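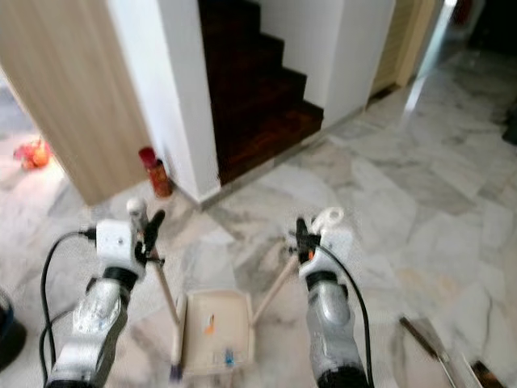 *Wooden tray with the two sticks, on the marble floor near the stairs*

**marble_hallway** (first post)

Good evening to all. I would like to ask your opinion about this small tray. I want to use it as a place for the little things which are always lying on our floor by the stairs. You can see an orange one and a blue one in it already. The tray is light wood with low edges, and there are two thin sticks at the corners. I bought it second hand at the market in Truturska, without any paper or box.

My questions are two:

1. Are the sticks meant as handles, or is it an unfinished piece of something bigger, for example a doll's chair?
2. What can I put under it so that the marble does not get scratched?

The inside measures 13 cm from edge to edge. I don't want to paint it.

---

**pinewood_k**

Nice little thing. In my opinion it is the bottom of a carrying basket and the top bar is missing. Two sticks going up from the corners make sense if a third one is lying across between them. Look at the ends of the sticks. If there is a small hole or a flat cut, there was a bar.

For the marble: felt pads, the thin kind. Clean the bottom with a dry cloth before you glue them.

---

**Odalys77**

I don't agree about the basket. A basket with sticks on one side only would tip over when you lift it. To me it looks like a small stool which somebody has turned over, and two legs are lost. Then the "tray" is the seat, and the low edges are the frame below the seat.

Please check the other two corners for old glue.

---

**pinewood_k**

A stool of 13 cm? For whom?

---

**Odalys77**

For a doll, as the first post also says. My aunt had a whole set, table and stools, from Jurier, and the stools had a rim exactly like this. I don't say it is the same maker.

---

**marble_hallway**

Thank you both, I did not expect answers so quickly. I checked with a lamp. The free ends of the sticks are plain, I find no hole and no flat cut. At the other two corners I feel something rough under my finger, but I can't say if it is glue or only dirt.

If it is a stool, is it a pity to use it as a tray?

---

**stairs_and_tiles**

Use it how you like, it is yours. I would worry more about the place. We have white marble in the hall too, and anything low that stands close to the stairs will be kicked by somebody who comes down in the evening. Thin sticks pointing up are not pleasant under a bare foot. I would put it on a shelf.

Also, felt pads collect sand from the shoes, and then it is the sand that makes the scratches. I prefer cork. I bought a sheet of it from Amano and cut 12 small circles with scissors, and they have been good since May.

---

**pinewood_k**

Cork collects sand also. You must wipe under it in both cases.

---

**stairs_and_tiles**

Less than felt, in my experience. But yes, wiping is necessary.

---

**marble_hallway**

The shelf is a fair point, but a shelf is too high for my daughter, and it is she who must put the small pieces away. If they go on a shelf, I will be the one who tidies. Maybe I move the tray behind the white pillar, on the side where we don't walk.

---

**Odalys77**

Behind the pillar is good. And before you decide about missing legs, compare with the old catalog of Luvik. The doll furniture is under number 1285, if I remember well. There is a drawing with sizes. If you find that the legs are the same length as your sticks, you could cut two new ones from a round stick of beech, it costs very little.

---

**marble_hallway**

I found the drawing. The legs there are 18 cm, and mine are shorter, so it is not the same model. I will not add anything for now.

I cut cork for under the corners and used wood glue, very thin. It must dry until tomorrow morning. The sticks I leave on. My daughter says they are necessary, she carries the tray by them up to her room with everything inside.

---

**pinewood_k**

So it is a basket :)

---

**Odalys77**

It is a stool with a new job. Please write again if you ever see the other two legs at the market.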